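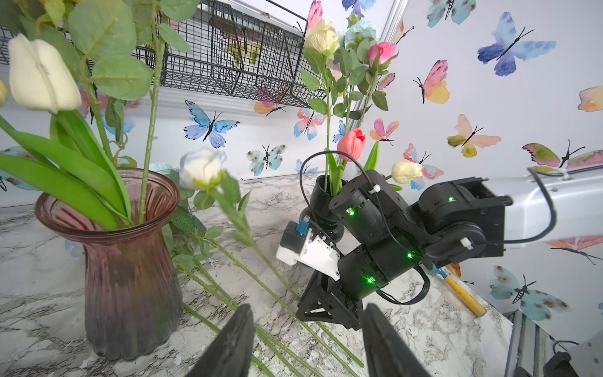

The day shift at Molberg's arranging hall starts at 5.30 am, when the orders for the hotel and office rounds come off the printer. Until last September all of them went to people. Part of the list now goes to a two-armed cell at the end of the hall, and the jobs of the 42 staff on the floor have shifted to fit it.

Molberg supplies artificial arrangements on a rental basis. A customer takes a set of vases, keeps them for a season and sends them back. The flowers are then sorted, checked, cleaned and put into new combinations. The company has 289 rental accounts, most of them for small pieces that sit on a reception desk or a bathroom counter. Margins on these are thin, and the work is repetitive: pick a stem, turn it so the bloom faces out, feed it past the rim, repeat.

The cell was put together by Grestness, an integrator that had mostly worked on packing lines. Two arms stand at the front corners of a marble-patterned tabletop, each with a gripper and a wrist camera. The arms are light-duty units. They carry very little and move slowly by factory standards, which suits stems with wire cores and fabric petals. A faster arm would save a second or two per placement and lose it again in bent leaves.

Software is the larger part of the installation. The package, called Otance, does not run a fixed path. It was trained on recordings of staff moving the arms by hand through complete arrangements, 539 of them by the time the cell was handed over. Five arrangers did the recording in half-shifts over a winter. They were paid their usual rate plus a skills loading, a point the staff had asked to have in writing before the first session.

What the recordings had to cover

The first batch was of limited use. Experienced arrangers correct as they go: they put a stem in, look, pull it halfway out and turn it. The early model copied the hesitation along with the placement. Grestness asked for cleaner passes, and then, some weeks later, for a number of untidy ones as well, because the cell had no idea what to do when a stem caught on its neighbour.

Glass was the second difficulty. A tall tinted vase with a flared rim gives the cameras reflections and a soft edge, while a short black one gives them a dark opening against a dark wall. The staff had always treated the two as the same job. For the cell they were different enough that each needed its own set of recordings. Loose stems are laid on the table in a bundle with the cut ends toward the front, a habit the arrangers already had and which Otance now depends on.
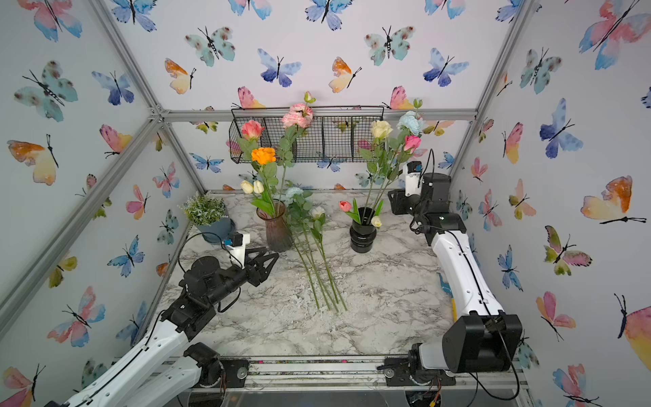

What changed on the floor

No position was cut in the first year. That was a condition of the agreement, and it runs for one more year. The duties did change. Two arrangers per shift now tend the cell: they lay out stems, clear leaf scraps and dust from the tabletop, inspect finished pieces and take over when an arm stops. The title is cell attendant and it sits one pay step above arranger.

Opinion on the step is divided. Attendants report less wrist and thumb pain at the end of a week, and the shift records show fewer requests for light duties. Several also describe the work as duller. An arranger on the manual benches makes decisions all day about colour and height. An attendant makes perhaps a dozen, mostly on whether a piece is good enough to send. Molberg now rotates people every two hours after attendants asked for shorter stints.

Output is modest. The cell finishes some 159 small arrangements a week, well short of what a practised pair of hands would do in the same hours. Management's case for it rests on the early start, which has always been hard to staff, and on the hand injuries. Large lobby pieces remain with people, and there is no plan to move them.
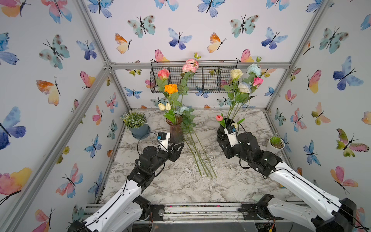

Each arm works at its own vase, with the loose stems laid between them.

The depot at Seixas is due to receive the next cell. Staff there have asked for three changes: a lower table, so that stems can be laid out without leaning; a stop button on both sides; and a say in which arrangements are recorded. The first two have been accepted. The third is still under discussion, mainly over the question of style. Arrangers at the two sites build a bouquet differently, with Seixas favouring a looser outline, and a model trained on one group's work will turn out that group's flowers.

Grestness has offered to train a separate model for the depot. It would mean another winter of half-shifts at the arms, and the skills loading for that work has yet to be settled.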